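4. Equipment planning from simulated trials

4.1 Purpose of the simulation stage

The planning procedure in Section 3 treats a gripper purchase as three separate line items: the gripper body, the finger set, and the integration hours. In the quotations collected for this study the first item was fixed by the supplier and varied little between bids. The second and third varied a great deal, and most of the difference between the lowest and the highest bid at Talldale could be traced to them. The simulation stage was added to the procedure so that a site could settle the finger set before asking for quotations. It also gives the site a defensible estimate of integration hours, which had previously been entered by habit.

We do not claim that simulated trials predict field performance. They are used here to rank candidate configurations against each other and to identify the objects in a site's inventory that are likely to force an extra purchase. A configuration that ranks poorly in simulation can still be bought, but under the procedure the buyer must record why.

4.2 Trial design

Trials were run for two sites, Talldale and Brundton. Both operate supply rooms in which a single arm is expected to move household and janitorial goods between a counter and a storage position. Each site supplied an object list drawn from its stock records. Objects were sorted by the dimension across which the gripper must close, by surface type, and by whether the object may be compressed. Paper goods fall into the compressible class and were treated with more care than rigid containers, as an acceptable grip on a can may leave a permanent dent in a roll.

A total of 2,000 trials were generated. Each trial began with the target object at rest on a countertop and ended when the object was released at the goal position, when it was dropped, or when the time limit was reached. Object position and orientation were drawn at random within the reachable area. Countertop texture, lighting and the placement of other objects were also varied, so that a grasp planner tuned to one background would not be rewarded for it. Figure 4 gives a view from a trial with a compressible cylindrical target, taken along the fingers toward the counter.

The gripper model is a two-sided linkage design with flat finger pads. It corresponds in geometry to the class of gripper quoted by all of the bidders, and no bidder's own model was used. Pad friction was set to a single value for all runs. Closing force was limited to the lower end of the range stated in the quotations, on the grounds that a budget should not rest on a force setting that a site may later need to reduce.
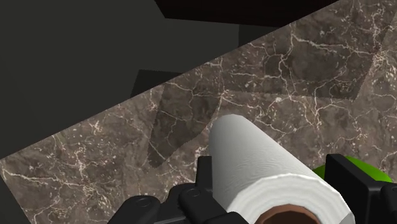

Figure 4. Simulated trial with a paper towel roll between the finger pads. Marble-pattern countertop; a green object lies behind the right finger.

Cylindrical targets held near one end, with most of the body extending away from the pads, account for a disproportionate share of the planning effort. The load on the pads then depends on where along the body the fingers close, and a small change in approach produces a large change in the turning moment. For rigid cylinders this can be offset by closing force. For compressible ones it cannot, and the alternatives are a wider pad, a compliant pad, or a restriction on approach direction. Each of these has a price, and the three prices fall under different budget headings. A wider pad is a part. A compliant pad is a part with a replacement schedule. A restriction on approach is integration labor, and it may also require a change to the way stock is presented.

Neighboring objects raise a related cost. When a second object lies close behind a finger, the clearance available on opening is reduced, and the planner must either open less or withdraw along a different path. Trials in which a neighbor lay within the opening envelope were logged separately. The clearance results are used in Section 4.4 to set the allowance for counter layout.

4.3 Outcomes

Of the 2,000 trials, 1,759 ended with the object held above the counter for the required interval. Of these, 1,341 went on to a release within the goal tolerance. We report both counts because they bear on different purchases. Failures before the first count are mostly attributable to finger geometry and approach. Failures between the first and second counts are mostly attributable to slip or rotation during transport, for which pad material is the usual remedy.

The gap between the two counts was larger than expected when the trials were planned in December. Bainbridge reviewed the transport failures and assigned a primary cause to each from the contact logs. Rotation of the object about the axis joining the pads was the leading cause in the compressible class. In the rigid class, contact with a neighboring object during withdrawal was the leading cause. No single finger set removed both, and the ranking of finger sets therefore depends on the mix of stock at the site. Talldale holds a large share of paper goods and ranks the compliant pad first. Brundton holds mostly bottles and cans, ranks the standard pad first, and gains little from the compliant option.

Differences between countertop textures were small and are not carried into the cost model. Lighting mattered more. Shadows falling over the work surface increased the time spent in the perception step, although they did not change which finger set ranked first at either site. A lighting allowance is included as an optional line, and we recommend that a site leave it unfunded until the cell has been installed and inspected.

4.4 Conversion to budget lines

Simulated outcomes enter the budget through three adjustments.

The first is the finger allowance. If the highest-ranked finger set differs from the one included in the base quotation, the price of the preferred set is added in full, and no credit is assumed for the set it replaces. Suppliers were asked about such credits. Only Indard offered one, and it applied to unopened parts only.

The second is the integration allowance. Each object class that fails the holding criterion under the preferred finger set is assigned a block of engineering hours. The blocks were set by Fajardo from timesheets kept on two earlier cells at the Rowbotham site. They are coarse. A class is charged one block whether it contains one stock item or many, as most of the recorded labor was spent on the first item in a class and comparatively little on those that followed.

The third is the layout allowance. It covers trays, dividers and markings that keep neighboring objects out of the opening envelope. This line is small compared with the other two, and it was missing from every quotation we received. At Rowbotham the equivalent items had been bought after commissioning from a general supplies account, which made their cost difficult to recover from the records. We recommend that the layout allowance be placed in the capital request with the gripper and approved at the same time.

The sum of the three allowances is then compared with the contingency that the site would otherwise have carried. Both sites had previously used a flat contingency of 25 percent of the hardware price. Under the revised procedure the flat contingency is withdrawn, and a smaller reserve is held against items outside the scope of the simulation, mainly guarding, air supply and electrical work. Procházka compared the two methods on the Talldale request and found that they gave similar totals. The distribution was different: the revised request moved money out of unassigned reserve and into finger parts and engineering hours, where it could be questioned line by line.

4.5 Spares and replacement

Pad wear is not modeled. The simulator treats the pad surface as constant, and any replacement interval must come from the supplier or from site experience. For the standard pad we adopted the supplier's interval without change. For the compliant pad the suppliers disagreed, and the shortest stated interval was used. This penalizes the compliant option in the five-year cost and may be too severe at Talldale, where paper goods are light. The site elected to keep the conservative figure for the first year and to revise it from maintenance records.

Spare linkage parts were quoted only as complete finger assemblies. One assembly per side is budgeted for each arm. Tindall notes that the two sides of the gripper are not interchangeable in two of the quoted products, so a single shared spare is not sufficient for those products even where downtime is tolerable.

4.6 Limitations

The object list reflects stock at the time of extraction. A change of vendor for paper goods would alter roll diameter and core stiffness, and both affect the ranking. The compression model was fitted to full rolls only, and partly used rolls were excluded from the list. The results should not be applied to a site that returns opened stock to the shelf.

All bids were priced against the quotations in force on Wednesday, March 10, 2021. Later price changes affect the totals in Section 5, but not the ranking of finger sets, as the ranking is computed before prices are applied. Kanagaratnam repeated the ranking with the closing force raised to the middle of the quoted range. The order was unchanged at Brundton. At Talldale the second and third finger sets exchanged places, and the first did not move.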